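Programs > Winter Sport > Funded Clubs > Tandosville Nordic

Tandosville Nordic Ski Club: Progress Report on the Junior Pathway Grant

Prepared for Makis Kontogiannis, Kanar Community Sport Fund, by Melina Margaritis, head coach
October 15, 2025
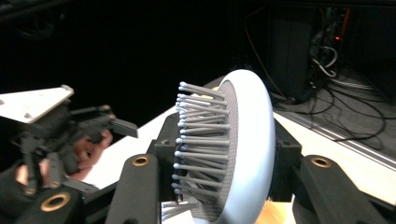

Where we are

Makis, you asked for something shorter than last time and with fewer adjectives about snow. I have done what I can on the second point.

The grant was for a junior cross-country pathway running from the beginners' group to the regional race squad, with no gap in the middle for kids to fall into. Before the grant we had an excellent beginners' group and a respectable race squad, and between them a sort of ravine where thirteen-year-olds went to take up snowboarding. The money was meant to build a bridge. The bridge is mostly built. Parts of it wobble.

We have 32 juniors registered for the coming winter. The middle group, which we have called Development after failing to agree on anything with an animal in it, has 15 of them. That is the number I would ask you to look at, as last year the middle group did not exist and could not have had anybody in it.

Dryland training

Dryland began at the end of the summer and runs twice a week from the school at Gavalas. We use the gravel loop behind the oval, the hill up to the water tower and, when the rain comes in sideways, the gym. The gym has a smell that I would describe as institutional, and the kids have stopped mentioning it, which I take as a sign of growing toughness.

A typical session is a warm-up jog, bounding with poles on the water tower hill, a strength circuit, and a game at the end. The game is not in the training plan you approved. I added it after noticing that attendance among the under-twelves had a direct relationship to whether a game was on offer. Nobody has ever begged me for another set of step-ups.

Roller skiing has gone better than I feared. We bought the second-hand fleet described in the application and had the ferrules and brake pads replaced before anyone was allowed on them. We keep to the closed section of the Zavden road, with helmets, gloves and high-visibility vests. There have been grazes. There has been one argument with a magpie, conducted at speed by a member of the race squad, which the magpie won on points. There have been no injuries needing more than the first aid kit.

The older skiers are noticeably stronger in double-poling than they were at this stage last year. I base that on the same hill, the same watch and the same coach shouting. I accept it is not a laboratory.

Coaching

The application promised two new assistant coaches with the introductory qualification. We have both. One came up through the club and still races. The other is a parent who turned up to ask what time training finished and was not quick enough getting back to the car.

Both did their theory online and their practical on snow at the end of last season. The practical weekend cost more than we budgeted, mostly because the lodge at Kanar applies its holiday rate to any weekend with snow in the forecast. I have put the difference against my own travel line, which was generous to begin with and which I was never going to spend in full, as my car refuses long trips.

What the assistants have changed is my ability to be in one place. Last year I was coaching the beginners at the bottom of the trail and the race squad at the top of it, and most of what either group learned was the sound of me arriving out of breath. Each group now has its own coach for the whole session. Parents have commented favourably. So has my knee.

On snow

The last season was short, as you will remember, having stood in the car park with us on the presentation day and watched the finish straight turn brown. We lost the first planned camp altogether. The second went ahead on a loop that was more or less a long thin carpet, and we got three full days out of it by starting at first light and packing up before lunch.

I had written into the plan that every Development skier would complete a camp. Not all of them did. Some had already booked family holidays around the first set of dates and could not move to the second, and two families found the replacement week clashed with school exams. I should have allowed for a backup week from the start. It is in the calendar for the coming season, in pencil, with a lot of rubbing out behind it.

Those who attended covered classic technique in the mornings and a bit of free technique on the last day, when the tracks had given up. The improvement in downhill confidence was the best thing I saw all year. In June there were kids who would take their skis off and walk down the hill below the hut. By the end of the camp they were tucking it. One of them was also singing, and has been asked to choose a different song.

Racing

We entered 5 juniors in the regional series, which is fewer than the target. I could blame the snow, and partly will, but the plain truth is that I set the target in a cheerful mood. Racing in the first year of a new group is a big ask, and several kids told me they would like to try it next season once they could stop without sitting down.

Of those who raced, all finished every race they started. We had a podium in the under-sixteen girls' sprint and a very creditable mid-pack result in the boys' distance race from a skier who broke a pole on the first climb and carried on with what was left of it. The lesson on spare poles has been absorbed by the club as a whole.

The relay was a mixed experience. Our first-leg skier came in well placed, our second-leg skier was in the toilet, and we were then less well placed. The exchange zone will be covered in dryland this year.

Gear and the hire pool

The hire pool is the part of the grant I would defend to the last dollar. A family can now put a child on skis, boots and poles for the season for less than the price of one decent jacket, and swap sizes when the feet grow. The feet do grow. We underestimated demand for the middle boot sizes and overestimated it for the small ones, so there is a row of tiny boots on the shelf looking hopeful, and a waiting list for the rest.

I would like your approval to move the unspent race entry money across to boots. The amount is in the attached spreadsheet, on the tab called Boots, which I hope is clear enough. If the Fund prefers that we hand the entry money back and reapply, I will do that, though I will sigh while filling in the form.

Waxing is done in the container behind the clubhouse. It has power and a proper extraction fan, as required under the conditions of the grant, and the fluorinated wax has gone off to the hazardous waste day. One of our older members regarded this as the end of civilisation. His skis appear to be running as well as ever.

Girls in the program

You asked for this to be reported separately. Girls make up just under half of the juniors and slightly more than half of Development. Retention through the early teens has been our weak spot for as long as I have been coaching, and it is too early to claim we have fixed it. What seems to help is training in a group of friends, having one of the assistant coaches be a woman in her twenties who races hard and laughs a lot, and not making anybody wear the old club race suit. The old club race suit was mustard. I have kept one for historical purposes.

What has not worked

The school visits. We planned a morning of come-and-try sessions at each of the local primaries using the roller skis. The schools were keen until they read the risk assessment, which I wrote, and which in hindsight was too vivid. We have since switched to a session of ski-walking, balance games and a short film, and Gavalas has taken it up. Zavden is thinking about it. I would call this item late, with some chance of arriving.

The parents' newsletter has also slipped. It was to be monthly. It has been seasonal.

Next steps

Dryland continues through to the holidays, breaks up for January, and starts again once school is back. The assistants will run the beginners' sessions on their own from that point, with me hovering at what I am told is an irritating distance. Camp dates, including the backup week, go out to families before the holidays so that nobody has booked the beach.

The financial statement is attached, along with the attendance sheets. Where a name on the sheets has been signed in crayon, the child was there, I promise.

If you would like to visit, the water tower hill is at its best in the early evening. Bring shoes you don't mind ruining.

Melina Margaritis
Head coach, Tandosville Nordic

Comments

Poleplant: Good to see the hire pool getting a proper mention. We have had two kids through it and would never have started otherwise. Any word on when the middle boot sizes come in?

gravel_loop_dad: For the record, I only asked what time training finished.

Tess: The song was fine. She has others and they are worse.

Old Klister: My skis are NOT running as well as ever. I was being polite.

Recent reports

Kanar Alpine: Gate Training and Volunteer Hours
Zavden Biathlon: Range Safety Upgrade, Stage Two
Tandosville Nordic: Application Summary, Junior Pathway
Gavalas Snow Sports: Adaptive Program Mid-Year Update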